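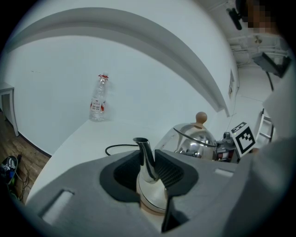

Kettles in polished steel. Bestix says the way we fill them is costing Jatatton households money.

Consumer | Bills | Local

Mar 3, 2018

Households in Jatatton could save £26 a year by changing how they boil water, according to energy advice firm Bestix, which wants the district council to pay for a campaign telling them so.

The firm published its findings this week under the title The Kudirard Kettle Study, after the estate where the work was done. It says most people put far more water in the kettle than they need, boil it, use a cupful and then boil the rest again later. If 2000 homes stopped doing this, Bestix says, the town would notice the difference.

Whether it would is hard to tell from the study itself. It runs to a few pages, a good part of them taken up with advice on tea, and the £26 comes from 44 households who were asked to write down every boil in a paper diary. No meters were fitted. The diaries ran for three weeks in winter, when people tend to drink more tea, and the result was then multiplied up to cover a full year, July included.

Ebenezer Tetteh, who led the work for Bestix, said the method was sound enough for its purpose.

"We aren't claiming to know what goes on in every kitchen to the penny," he said. "We're saying there is waste, people can see it for themselves, and it costs nothing to stop."

Asked how the firm had worked out the amount of water wasted when the diaries did not record it, Mr Tetteh said residents had been invited to estimate. He did not have a figure for how many had done so. A fuller version of the study would be released "in due course", he said.

Residents who took part were given a measuring jug and a fridge magnet. They also knew what the study was looking for, as the purpose was printed on the front of the diary. 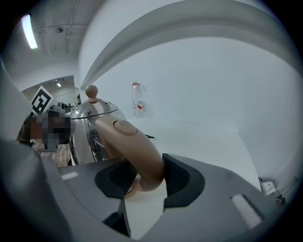
A steel kettle with a beige handle. The study did not compare one type of kettle with another.

Anel Lekota, who runs a weekly bills advice session at the Kudirard community hall, said she had no quarrel with the basic message but doubted the sum attached to it.

"Put in what you need, of course. My mother told me that," she said. "But I have people coming in who are behind by hundreds of pounds, on the wrong tariff, with a boiler that cuts out. I'm not going to sit there and talk to them about their kettle."

She said the money would be better spent on draught-proofing or on someone to help people switch supplier. Two families she sees regularly had been in the study. One had found the diary useful. The other filled in most of it on the last evening.

The study has other gaps. It does not say what kind of kettles people owned, how old they were, or whether they were heated on a hob or plugged in, all of which would affect the cost. Homes with gas hobs and homes without appear to have been put together in a single average. Limescale, a common complaint in Jatatton's hard water area, gets one sentence. And the saving assumes that every household was overfilling at the start and that none slipped back afterwards.

At Văn, a café on the edge of the estate, customers were told about the campaign by leaflet last month. A pile of the leaflets was still by the till yesterday. Staff said a few had been taken, though some had come back with shopping lists on them.

Bestix has asked the council for a grant to print more leaflets, buy jugs and pay for a part-time "boil adviser" to visit schools and residents' groups. It would not say how much it had asked for. The firm would run the scheme itself and would also be the one to judge whether it had worked, using a second round of diaries.

A council spokesman said the bid was being looked at along with several others and that no decision had been made. He could not say if officers had asked to see the original diaries.

Mr Tetteh said they would be welcome to, once the diaries had been typed up.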